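Search tips and tidying... Go

Gripper safety in the bedroom, or how I lost a mug of tea to a bedspread

Last updated: 26 December 2023

Quite a few of you wrote in after my airing cupboard page to ask how I'm getting on with the hand-held grippers, the ones that teach a robot to fold by copying what you do. Well! I had a proper mishap with them in December and I've changed how I set a room up, so I'm putting it all down while I still remember the order it happened in.

I was doing the small bedroom, clothes on and off the bed, over and over. I went to pick up some trousers by the waistband, closed the fingers, felt them bite and lifted. What I'd actually got was the waistband and a good pinch of the bedspread underneath. I couldn't feel the difference through the handle (you do lose a lot of feeling, even after weeks of it) so I pulled harder. Up came the bedspread, along went everything on it, and over went a full mug I'd been daft enough to stand on the end of the bed. Then the fingers wouldn't let go. I had to put the other gripper down and work the cloth free by hand, and I nipped my thumb doing it, hard enough to say something I shouldn't.

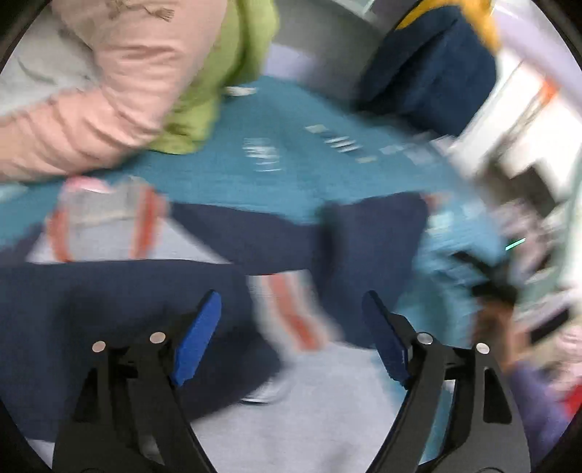
Fingers wide open, with the white and orange trainers on the far side of the gap.

The thumb was fine after a cold flannel. The sticking took longer to sort. A bit of thread had wound itself in behind one of the pads, so it was closing nicely and opening when it felt like it. Tweezers got it out, 90 seconds' work, and I'd been putting up with a stiff finger for days before that!

My routine now, for anybody doing the same sort of thing:

Pull the bedspread tight and tuck it in along the side you're working from. A slack quilt will come up with the clothes every time.

Lay trousers with the waistband folded over once, so there's a thick edge to aim at. Thin single layers are where I go wrong.

Lift a little way and stop. If the bed moves, put it down again.

Tuck drawstrings and cords inside the garment before you start. Same goes for tassels on blankets, which I now roll up at the head of the bed.

Look behind the pads for fluff every 12 folds, with the fingers open and your own fingers well out of the way. Check the screws while you're there. I use a torch.

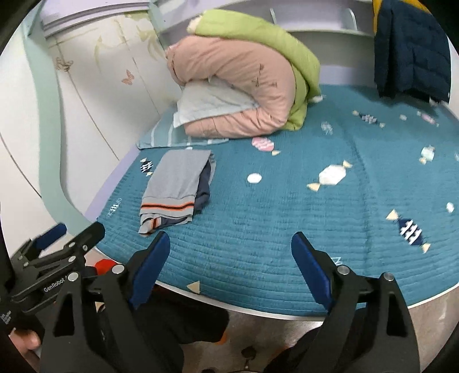 Shoes are another matter and I'd leave them until last. They're heavier than they look at the end of a gripper, and a dropped trainer lands on your foot. Do them close to the floor, and move slowly. I'd got into a habit of swinging from one job to the next, which is how I clipped the bed rail twice in one afternoon.

If a gripper does jam on something, let go of the handle completely before you touch the cloth. Then ease the cloth out sideways. Don't tug.

As for the tea, cold water straight away, then a bit of washing-up liquid, then the ordinary wash. It came out. The mug lives on the landing now.

Contact Llinos Sayce | © Llinos Sayce | Back to top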